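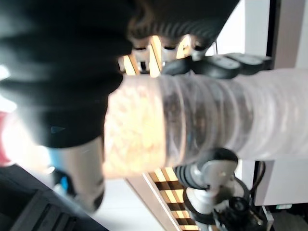
Why Do People Quit Learning a Language?
Student project report, Duygu Yüksel

So I picked this topic because I've quit Portuguese twice (sorry, Rosângela!). For my project I sent a survey to evening students in Sarkthorpe and got 34 replies, way more than I'd hoped for. Most people said they stopped in August, when classes break and the habit just kind of goes. Money hardly came up, and I'd been so sure it would!

My favorite answer came from Sepehr Hashemi, who learned almost 1,000 words from flash cards and still couldn't order lunch. Next time I'd ask how long each person kept going, and I'd make the form shorter, too.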